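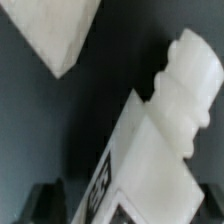
Insaurralde Dental Practice: decontamination room and surgery check

Date: May 30, 2022
Checked by: Zanele Gumede
Countersigned: Beryl Heywood

Section A. Decontamination room

A1. Dirty-to-clean flow marked and followed: Yes
Comment: Floor arrows are worn by the door. Still readable. Replace when the floor is next sealed.

A2. Handwashing sink kept clear of instruments: Yes

A3. Heavy-duty gloves, apron and visor to hand: Partly
Comment: Visor is scratched. New one ordered. Use the spare from surgery until it comes.

A4. Ultrasonic bath lid closed when running: Yes
Comment: Foil test strips are filed with the log. Solution change not signed for on one morning.

A5. Steriliser (Dorex) daily test recorded: Yes
Comment: Door seal wiped down and looks sound. Next service due November.
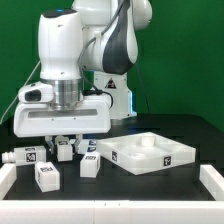

White arm with a yellow-and-black warning sticker on its base

Section B. Surgery

B1. Chair stops when the foot plate is blocked: Yes
Comment: Tried with the chair coming down and going back.

B2. Waterlines flushed at start of day: Yes
Comment: Timer set to 60 seconds on one unit and 90 on the other. Set both to 90 -- it saves arguing about it.

B3. Sharps bin below the fill line, dated and off the floor: No
Comment: Bin was dated but standing on the floor behind the chair. Moved to the wall bracket during the check.

B4. Curing light shield fitted: Yes

B5. Hoses and leads clear of the walkway: Partly
Comment: Scaler lead crosses the gap by the nurse's stool. Clip it back.

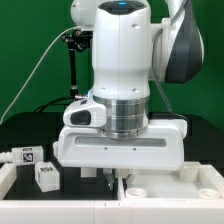 Gripper above a white plastic tray

Section C. Plant and storage

C1. Compressor (Undberg) drained and logged: Yes
Comment: Bit noisier than last time. Ask the engineer to listen to it.

C2. Oxygen cylinder in date and secured: Yes

C3. Stock rotated: Partly
Comment: Box of nearly 200 pouches had been opened in front of an older one. Swapped over.

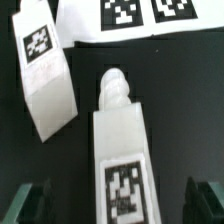 C4. Instrument cassettes and storage boxes labelled: Partly. Labels on the Rarno cassettes are peeling at the corners, and 8 of them had been stuck over the edge of the lid. Put each label flat on one face with a bit of clear space left round it, the way the black-and-white square sits on the white block with a thin white margin. Old glue to be cleaned off first.

Actions

Visor, lead clip and cassette labels: Zanele
Compressor call and waterline timer: Beryl
B3 to be looked at again at the next check.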